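Home Archive House Stuff Recipes (3) About Search

The blanket problem

We own too many blankets. I know this because in August, when no sane person needs even one, I hauled every last blanket out of the hall closet to see what was behind them. More blankets, as you may have guessed. Also a Koltness extension cord I had already replaced twice.

I blame Virnuvholm. We rented a place up there for 30 days one winter with a heater that worked on a kind of honor system, and I came home a changed man. Every time I passed a bin of marked-down fleece after that, something in me went quiet and reached for the wallet. Six years of this and you have a closet door that has to be leaned on.

My neighbor Dionysis Tzanetos came by to return a ladder and stood looking at the pile. He said his mother kept two blankets per bed and one for guests, and that if more guests came they could wear a coat. I gave him coffee and he left without taking a single blanket, though I offered several.

So, sorting. I had a system, which was to keep the good ones. It fell apart by lunch. The scratchy plaid from my aunt's house is not good by any measure and I can't get rid of it. The Bellamy throw cost $59 and sheds like a collie, and I can't get rid of that either, on account of the $59. Three went in the donation bag. One came back out of the bag after dinner.

The fleece ones are the real trouble. They don't fold so much as settle. You get a nice square going, turn around for the next one, and the first has relaxed into something like a sleeping dog. I bought a set of Plovik shelf dividers to keep the stacks upright, and the stacks now lean on the dividers, and the dividers lean on the wall.

There's also the matter of where to do the folding. The bed is too soft and the kitchen table has crumbs, so it all migrates to wherever the chairs are, and then the chairs are full of blankets and you fold standing up. My back had opinions about this by evening.

I did learn that washing fleece on cold and skipping the dryer sheet keeps it from going flat. I also learned that a small brown spot on a pale blanket can survive two rounds of dish soap and a toothbrush. It could be tea. It could be gravy. I have stopped asking and have decided to fold that corner to the inside.

The mint one and the nubbly white one were the last two left, and they have been getting in each other's way ever since. Both are staying. The white one is the thickest thing we own and takes up the shelf space of three normal blankets, and I would give up the shelf first.
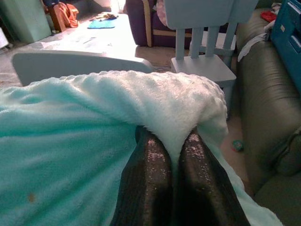
What went back in the closet

Everything, minus two.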